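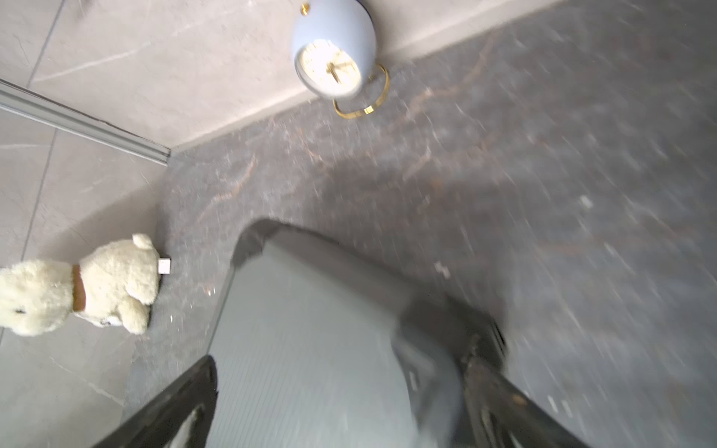 According to Khadija, a robot that can't clear a kid's bedroom floor has no business being anywhere near a kitchen, and she typed that under my last post in all caps, so I guess she means it. I've been chewing on it ever since!

My first reaction was that she was being harsh. Then I tried to think it through. A teddy bear on its side is squashy, so you can grab it pretty much anywhere and it forgives you (an ear, the belly, whatever). An egg-shaped clock on a skinny ring stand is a whole other animal. Smooth, rounded, nothing much to hold on to, and marble is a terrible thing to drop a clock on. I'd be nervous picking it up myself with soapy hands.

And then where does it all go? I know the bear lives on the bed and the clock lives on the shelf, but that's my house and my rules, and they changed in April when we moved the shelf.

Kaj thinks we'll have decent tidying machines in 2 years. I bet him dinner we won't, at least none I'd leave alone with my grandmother's teapot, which has survived since 1878 and has a chip in the lid already. If somebody sold me one for $200 that only did stuffed animals and socks, though? I'd buy it tomorrow. Khadija, you're still wrong about the kitchen, and I'll get to dishwashers next time.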